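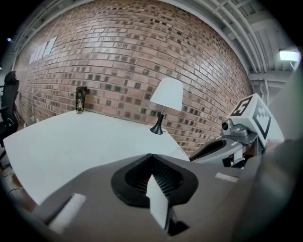
Attachment 1: both hand-held grippers at the white table, lamp and tumbler at the back.

Ticket: Replacement grippers, second pair
Opened: April 19, 2021
Category: Equipment / purchasing
Status: Waiting on supplier

Issue
Left unit drops its tracking for a second or two when the wrist turns past a certain point. Right unit is fine. Need to know whether to repair or bring forward the second pair budgeted for December.

Log
Swapped marker cubes between units. Fault stayed with the left unit, so the cube is ruled out.

Changed the cable. No difference.

Turned the lamp off and ran eight passes with the tumbler. Dropped out on three. Lamp back on, same result, so lighting is not the cause.

Asked Voretti for a camera module on its own. They only sell it as part of the full head, $895 plus freight. Lammers quoted $400 to recondition ours, but the unit has to be shipped to them and they won't commit to a turnaround.

Brolance has a complete gripper listed at $1,000. Colour and mount are different. Finger pads look to be the same size on paper - not confirmed. Would also need a new calibration file from Prullico, not priced yet.

Recommendation
Voretti head now, out of the maintenance line. Leave the December purchase where it is. Lammers only if freight on the head comes back too high.

Outstanding
Freight quote from Voretti
Prullico price for calibration
Cost centre for the old head if we keep it as a spare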